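Cell 4, bench log, October

10:40. Came in to find the right arm sulking. It would home, reach its ready pose, and then drop out with a joint fault the moment it was asked to turn its wrist. The left arm ran the same routine without complaint, which at least let me rule out the controller, the supply and my own character.

Power off, tag on the switch. First suspect was the hose. Whoever last dressed the right side (me, according to this same notebook) had pulled the loop at the wrist too short, so every full turn ended in a tug of war between the motor and a length of corrugated hose. The hose was winning. I undid the ties, gave the hose a taller loop, and turned the wrist by hand to both stops. Moves freely now. Compared it with the left, where the hose goes up from the shoulder and over the top of the arm with clips along the way. It's a better job than mine. I have chosen not to look up who did it.

11:30. While the power was off, went over the base bolts on both mounting plates. 2 of them on the right plate took a bit more turn than I'd like. Marked all the heads with paint pen so we can see at a glance if they wander. If you retorque, please redraw the line. A crooked line means "loose" to everybody but the person who made it crooked.

Wiped down the track. Grorwood's manual says to clean it every 100 hours with a dry cloth, and then on the next page says to use a damp one. Used a dry one, then felt bad and used a damp one, then had to use a dry one.

12:15. Boards under the arms: reseated the connectors, both sides. Nothing obviously cooked. The orange lead on the right is still a touch short for my taste and I'd like to make up a longer one before it starts being clever. Flonard has the connector shells on back order, so it goes on the list with the other things that are on the list.

13:20. Lunch, then power back on. Green lights on both arms. Homed left, homed right, no fault. Ran the slow wrist sweep 19 times on the right and listened for the hose. Silence, apart from the fan.

14:00. Camera on the right gripper needed its offset checked after all that handling. Ran the Thampi calibration script. It failed, then passed with no change of any kind. I've written down the second result and am trying to respect it.

Wall panels: the Lultville people asked again whether we could do their demo in front of plain white. No. The wavy ones took a whole afternoon to hang and they stay up. The marble-look surface stays too. It shows crumbs less.

14:45. Parked both arms with the grippers facing each other and room between them. Please leave the baskets on the frame where they are, white one on the back rail, black one in the left corner. The reach limits in the config assume those positions, and the config doesn't know you were only tidying.

Still open: longer lead for the right board, spare clips for the hose, and a proper label for the power switch, to replace the bit of tape that says NO.
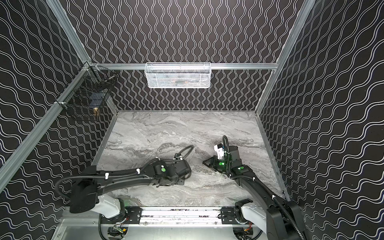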